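**Progress report, Clirndale house – bedding and clothing store**
To: Flolmont fund
16th June

The work in the upstairs bedroom is going forward, a little slower than I wrote in the May report. Of the 1242 items on the list, 464 are now folded, labelled and entered. The bed is our sorting surface, as the long table is still at Jullorwood.

Blankets and quilts are kept by thickness. Dark clothes are folded on the bed, on top of a light blanket, so that the hems and any loose threads can be seen well.

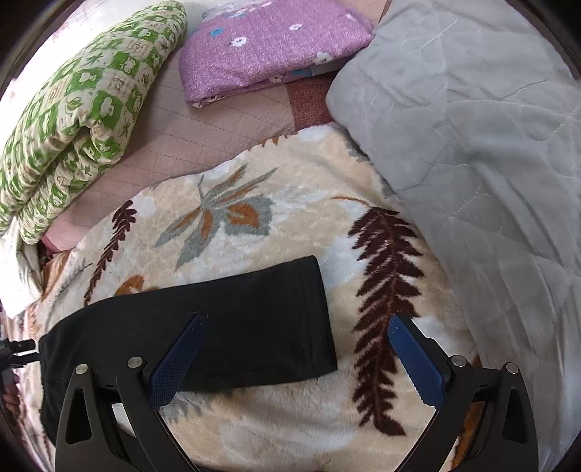
*Folded black garment on the plush blanket with the leaf print, quilts and comforter beside it.*

Two matters are open. We have used 7 of the 9 storage boxes which the grant paid for, and the large comforters fill one box each. I ask for permission to move the rest of the label money to boxes – the sum stays the same. Also, Cheng has not yet confirmed the price for washing the quilts. I will send it when I receive it.

Next we start with the children's clothes and the curtains.

Jouko Saarela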